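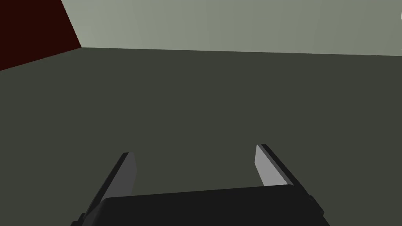

Does the demonstrator need to feel contact forces to teach a two-arm task? For the tasks in this section, position commands alone were enough.

4.2 Demonstration by remote control

Demonstrations were recorded in the Vastolier simulator. One person drives both arms with hand controllers, and joint angles and finger opening are logged. Each task was shown 18 times. 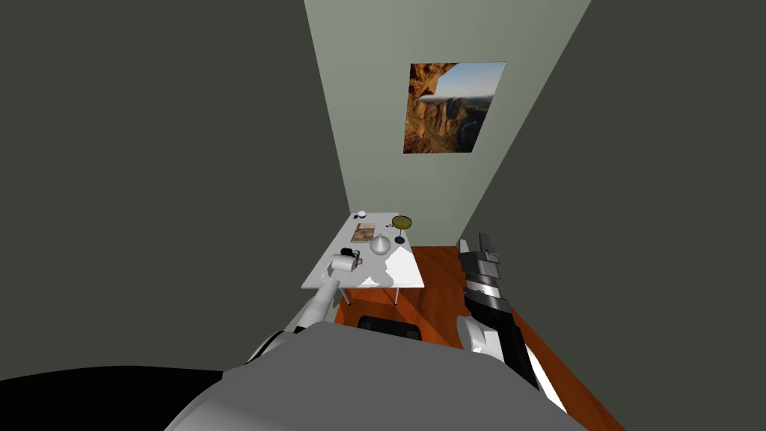

One reviewer asked whether the idle arm should be locked during one-handed tasks. We left it free, so that small drifts enter the data.

Pauses longer than 2 seconds were trimmed before training. 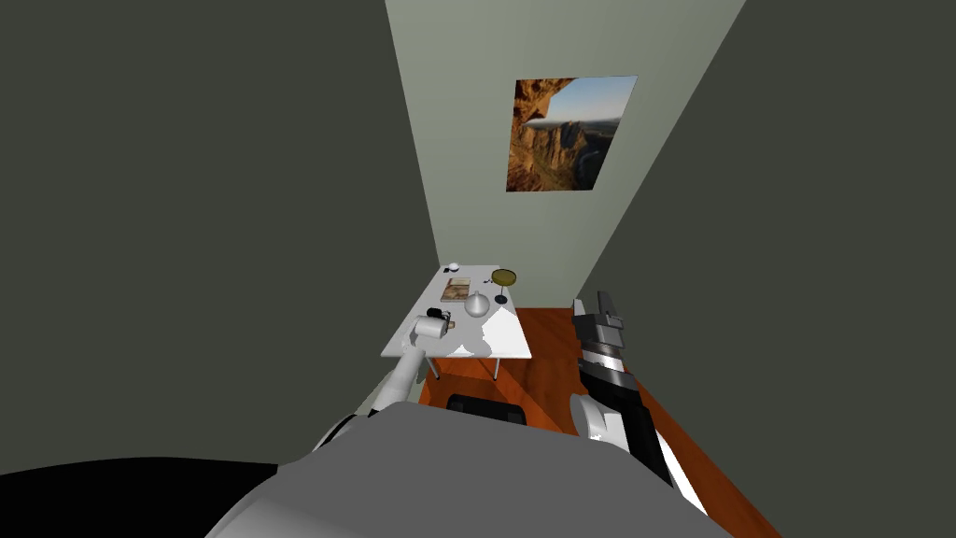 According to an operator at Jultden, reaching is easy to learn and letting go takes most of the practice. Our logs agree: 5 demonstrations were discarded, all for early release.

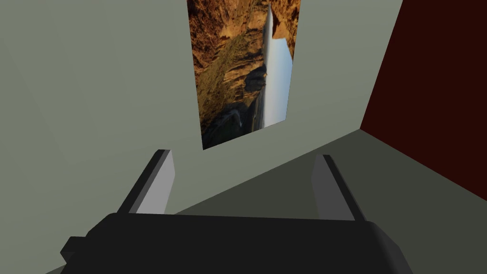 Figure 3. Gripper view in simulation, fingers open.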